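Teaching a robot to pick up a hat, a long thread
By the Wollari bench diary
November, 4.40 pm
56 reposts · 140 likes

Well, I promised a few of you I'd write up what it's like to teach a pair of robot arms by remote control, and I've made a cup of tea and sat down properly, so settle in. It's going to be about hats. Baseball caps, to be precise, and getting them onto a little stand without squashing them.

The set-up first, for the people who like set-ups. We steer the working arms with a smaller pair, the leaders, which we call the Drumico arms after the kit they came in. You move the small one, the big one copies. Every joint gets recorded, along with the cameras, and that recording is the lesson.

I'd come to this from years of doing it the other way, typing in positions and nudging them a bit at a time (my poor eyes). For a metal bracket that's still how I'd do it, I love a bracket. For a cap you'd be there until Christmas. Cloth never sits the same way twice, and the place you want to grab it has gone somewhere else by the time you've finished typing.

So you show it. You pick up a cap, you carry it over, you set it down with the brim flat, you let go and come away clean. Then you do it again with the caps lying some other way, and again, and by the end of the afternoon you have a very stiff neck and a folder of lessons.

The first thing I learned is that my own hands were no help at all. If I pick up a hat with my hands I pinch the brim, flip it over and plonk it down, and I couldn't tell you how I did it. On the leader arm I had to slow right down and find out what the flip was made of. Quite a lot of wrist, as far as I can work out, and a bit of hoping.

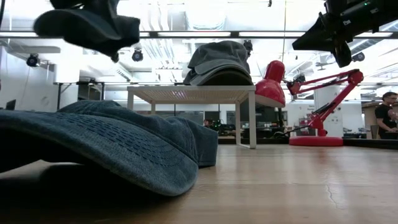
The second thing is about height. When I started I carried everything low, skimming over the bench, out of nerves I suppose — I didn't want to drop one from a great way up. But low means you clip whatever's sitting in between, and it also means you have to come in at the stand from the side and shove. Lift early, travel high, come down from on top. My driving improved out of sight once I'd got that into my head.

And if you drive like that, the robot drives like that. I can't say it often enough to people starting out. It will copy your nerves along with everything else. We had one early batch where I'd paused for a good four seconds above the stand every single time, making up my mind, and blow me down if the trained version didn't hover there as well, having a think.

Lots of you asked how many demonstrations it takes. I kept 27 from my first afternoon, out of a fair few more that I binned. The set we trained on ended up at around 140 and that was shared between several of us, taking turns on the leaders. Your mileage will vary, and if you've got a rigid object and a fixed spot to put it you may get away with far less.

On binning things: be kind to yourself but be strict with the folder! I bin any run where I bumped the stand, or where I let go and then went back to tidy up in a panic. I keep the ones where I missed the first grab and calmly had another go, though. Those are gold. A robot that has only ever seen perfect grabs has no idea what to do after a bad one, and it'll carry an armful of nothing across to the stand and set it down with great care.

Somebody asked whether we could just write that recovery in as a rule. You could, and for some jobs I would. What I like about showing it is that the second try looks different depending on how the first one failed. If the cap has slid away you follow it. If it's tipped up you might push it flat first. I wouldn't enjoy writing all of that down, and I'm someone who enjoys writing things down, as you'll have noticed.

Grip, then, my favourite bit. Denim is lovely stuff to practise with. It's thick enough that the fingers get hold of something and it folds in big honest folds. But where seams pile up it gets stiff, and if you close on a seam crossways the whole bundle can roll in the fingers as you lift. Try to feel for (well, look for, there's not a great deal of feel through the leader) a spot with one clear fold running between the fingertips.

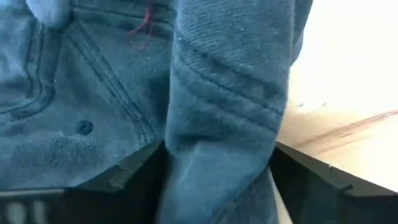
I take a deeper bite than I used to. A shallow pinch looks elegant and lets go halfway across. A deep one looks like you're wringing out a tea towel, and it holds. The cost is at the other end, where you need to open wide and back straight out along the way you came in, or you drag the cloth with you and all your careful placing goes west.

The wrist view is what I go by for that last bit. The overhead view tells you where you are in the room and the wrist view tells you what you've actually got hold of. When I was new I stared at the big view the whole time, the way learner drivers stare at the bonnet. Now it's big view for the travelling, wrist view from the moment I start coming down.

A word on squeezing. Our leader has a trigger, and you'd swear that pulling harder would make it grip harder. It doesn't, past a point, it only makes your forearm ache. I had a sore thumb for days. If you run one of these, put a bit of soft tape round the trigger and take your breaks when you're meant to.

Someone else wanted to know whether it's better to have one person do all the showing. I've gone back and forth. One driver gives you very even lessons and the thing learns quickly. Several drivers give it a broader education, but if one person comes at the brim from the left and another from the right, it can dither in between. We had a chat over morning tea and agreed on a few manners: same side for the approach, same height for the carry, do what you like with the speed as long as it isn't jerky.

Oh, and reset the bench differently each time. This is the dull part and it matters as much as the driving. Turn a hat over, shift one towards the front, swap which goes first. I used to reset it to the same tidy arrangement without noticing, as I would with cushions on a couch, and what I'd taught was how to pick up a hat from one particular patch of wood.

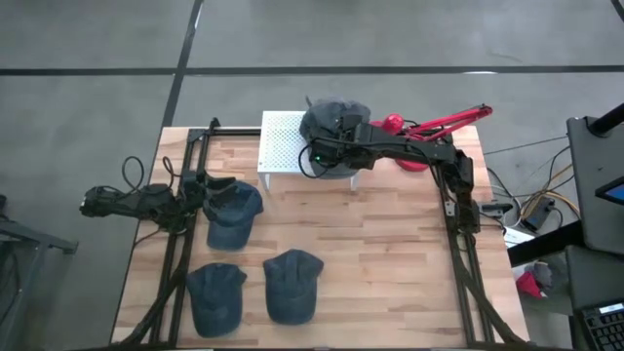 Which arm you use is a lesson too, and I didn't think about it nearly enough at the start. With two of them on the rails you're always tempted to be clever and have both going, and for a cap on a stand there isn't the room for it. One arm does the placing, reaching across the back of the table, and the other wants to be well out of the road. I like it out over the side like the left one there, gripper hanging past the table edge above the floor, with all the caps on the wood clear of it. It's restful to look at and it gives the working arm the run of the bench.

Parking is a thing you have to teach as well, mind. If the idle arm wanders a little during your recordings, perhaps from you leaning on the leader while you scratch your nose, that goes in the folder too. I check the idle joints on playback before I keep anything. I've found my own elbow in there more than once.

We keep the lessons in a little program we call Nuvport, which one of us wrote and the rest of us complain about. It lets you play a run back at double speed, and I do recommend watching that way if your own software will let you. At normal speed you forgive yourself everything. At double speed a hesitation looks like a hiccup and you spot it straight off.

How does it go on its own, then? Pretty well with a cap lying crown up. Less well with one upside down, where it'll sometimes take hold of the crown lining and bring the hat over inside out, looking like a pudding basin. I suspect I've short-changed it on upside-down examples, as I find them fiddly and was avoiding them. So that's my homework and I know it.

Several of you from the Ghumman forum asked about hats with a stiffer peak. Haven't tried them yet. I'd guess they're easier to grab and harder to put down, but I've guessed wrong about hats all month, so please don't go buying any on my account.

If you're about to sit down at a leader arm for the first time, my one bit of advice is to spend the first session recording nothing. Just play. Pick things up and put them down, get the height into your shoulders, find out how the wrist turns and where it stops turning. Then have a biscuit and start recording.

Tea's gone cold, so I'll leave it there. I'll do another of these when I've been through the upside-down ones, and I'll try to answer the question about socks, which I haven't forgotten.

27 replies

More from this author
Folding a tea towel with two arms, and why I gave up on the corners
Notes on a sore thumb: trigger grips for leader arms
Resetting the bench without going mad
Nuvport playback at double speed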